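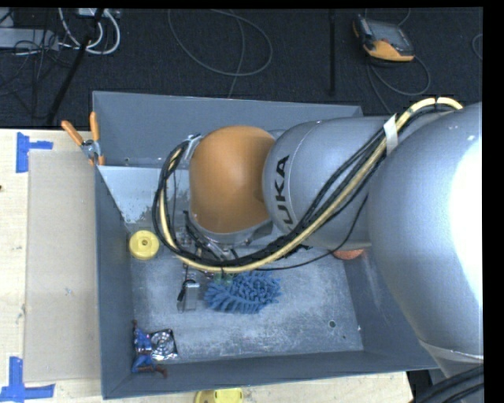
Santeri Niskanen wrote back that my last walkthrough of the Keto Street building was too soft on the extension cords, and could I please stop putting "fine for now" in the comments column. Fair enough! So I went through again on Thursday before lunch with a fresh sheet and a flashlight, and I was a lot pickier this time.

**Fire and electrical walkthrough, ground floor and storage**

- [x] **Exit doors open from inside without a key.** Both do. The back one sticks a bit when you push low on the bar, so push high. I've asked Laitinen to plane the edge.
- [x] **Exit signs lit.** All on. The one by the stairs is dimmer than the rest (I think it's just old), so I'd like it swapped.
- [ ] **Hallways clear.** Nope. Three flattened boxes and a hand truck by the restrooms. I moved the boxes myself but the hand truck needs a real home.
- [x] **Extinguishers charged, pins in, tags current.** Needles in the green on every one. The kitchen one was hiding behind the coat rack again, so I moved the coat rack.
- [ ] **Extension cords, temporary use only.** OK Santeri, you were right. The cord behind the copier has been there since before I started, and it runs under the mat. It's coming out. We need a new outlet on that wall, and Taltton quoted 300 dollars for it, which seems okay to me.
- [x] **Power strips not chained together.** Found 2 last time, none now. Thank you, front office!
- [ ] **Space heaters.** One under the desk by the window, a 1,000 watt Flurus. It was plugged into a strip. Heaters go straight into the wall, please, and off when you leave the room. I left a sticky note, a friendly one.
- [x] **Breaker panel reachable, door closed.** Yes. Somebody has penciled "lights??" next to one of the breakers, and I'd love to know which lights.
- [ ] **Storage shelves, 18 inches below the sprinkler heads.** The holiday stuff is too high again. I took down what I could reach, but the big tubs need a second person and the good ladder.
- [x] **Smoke alarms tested.** All loud. Very loud. Sorry to whoever was on the phone.
- [ ] **First aid kit.** Out of large bandages and the burn gel expired in August. I put both on the supply order.

**Still open from last time**

The rubber tread on the second step is peeling at the left corner. I taped it, but tape on a stair isn't a repair, so it stays on the list until Laitinen gets to it. The parking lot light is still out too. Their office says around 200 dollars for the fixture, and they'd rather do it in the same visit as the door.

I'll recheck the unticked boxes next Thursday, starting with the copier cord.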